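Hendow Community Kitchen: progress report for July

We're thrilled with how the cookery classes are going! Almost 30 people have now joined in, and two of the Stornon group have already asked to help teach. Adoración Campos ran both bread evenings, and the rye loaves went down a storm. 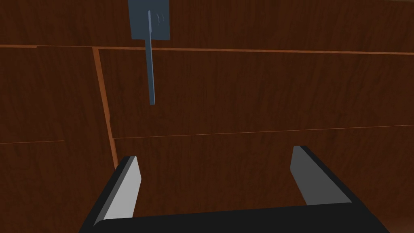
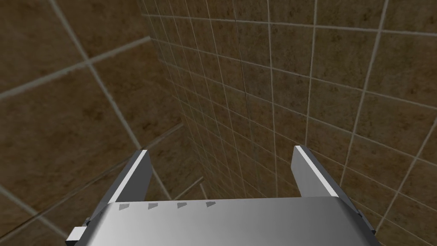 Next come the store cupboards, which Iñaki Escobar is pricing with Cuesta. We'd love doors in a dark reddish-brown wood with the grain running mostly up and down, as in the first picture, and the Jornbridge grant should cover two of them.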